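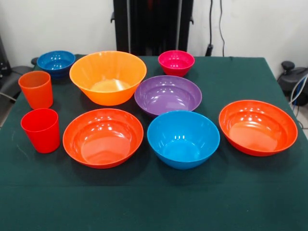

WHITFIELD, June – Residents of Whitfield will be able to borrow coloured plastic tableware by the individual piece from next month, following changes to the district's lending collection announced on Wednesday.

Bowls, plates and cups have until now been lent only as boxed sets of fixed contents. Under the new arrangements, borrowers will choose the pieces they need from open shelving at the Esason Centre and take them home in a tub supplied at the desk. Boxed sets will remain available for larger gatherings.

The Whitfield Lending Service said the change responded to requests from families and small clubs, many of which had been taking home a full set in order to use a few bowls. Unused pieces still had to be washed and checked on return, and were unavailable to other borrowers in the meantime.

Figures released by the service show that individual pieces of tableware went out 1,618 times in the past financial year, compared with 1,394 in the year before. The collection stands at 409 pieces. Demand was heaviest in December and during the autumn school holidays, when several boxed sets were booked out for weeks at a time.

Colour will continue to be the main means of sorting. The collection includes bowls in orange, purple, pink and several blues, with cups in red and orange. Each shelf at the Esason Centre will be labelled by colour and by type, and the same labels will appear on the return trolleys. Staff had considered sorting by size alone but found in a short trial that items were put back more reliably when colour was used first.

The wide, shallow bowls are recommended for salads and shared dishes, and the smaller bowls for dips, fruit and children's portions. The large orange bowl has been the most requested item in the collection for two years running.

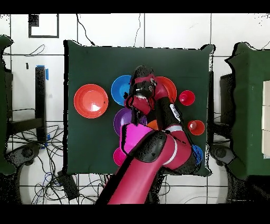 Plates and cups in mixed colours on a green tablecloth.

The loan period will be seven days. Tableware borrowed for a weekend event may be collected from Thursday afternoon and must be returned by the following Thursday at 5 pm. No hire charge applies to residents of the district. A refundable deposit of $16 will be taken for each tub, regardless of how many pieces it holds, and will be released once the contents have been checked.

Borrowers are asked to rinse all items before returning them. A full wash will be carried out at the centre, and pieces will be air-dried before going back on the shelves. The plastic tableware is not to be used in a microwave or conventional oven, and abrasive scourers should be avoided, as they dull the surface. Minor scratches will be treated as ordinary wear. Cracked pieces should be returned with the tub and reported at the desk so that they can be withdrawn.

Bookings may be made in person or through Zeltel, the online reservation system already used for the centre's meeting rooms. The tableware pages are being rebuilt to show single items as well as sets, and online booking for tableware will be suspended for two days while the work is completed. Existing reservations will not be affected. Residents without internet access may telephone the centre during opening hours.

Replacement stock will be supplied by Viseck under an agreement running to the end of next year. The service said it had asked for matching shapes wherever possible, so that new bowls will stack with those already held. Where a colour is no longer made, the nearest available shade will be accepted. Cups will be replaced first, having been the pieces most often reported missing at the end of a loan.

Community groups holding a standing booking will be contacted individually before the changes take effect. Those wishing to keep a boxed set need take no action. Groups preferring to change to single pieces should complete the form available at the front desk, stating the number of bowls, plates and cups usually required and the dates of any regular events.
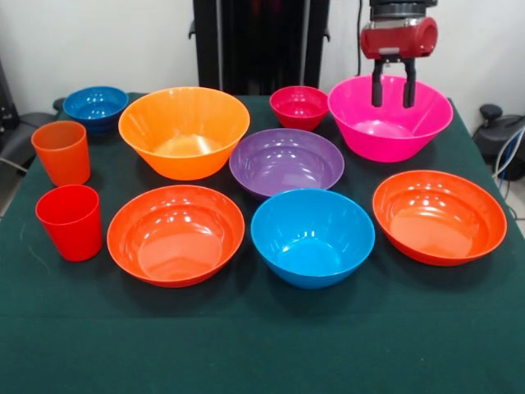 A parent writing to the service during the comment period welcomed the smaller loans but asked that matching bowls be set aside for children's parties. "With young children at the table, two different colours can mean an argument," the letter said. "I would gladly book earlier if I knew I could get them all the same."

In its response, the service said that requests for a single colour would be met where stock allowed, and that borrowers should note the preferred colour when booking. It could not guarantee matching pieces at busy times of the year. A second-choice colour may also be entered on the form.

Lending hours at the Esason Centre are unchanged. The tableware shelves are beside the main desk, on the ground floor, and may be reached by the ramp from the car park. Tubs can be carried to vehicles by staff on request.

The new arrangements will be reviewed after six months. Comments may be left at the desk or sent to the Whitfield Lending Service in writing at any time during that period.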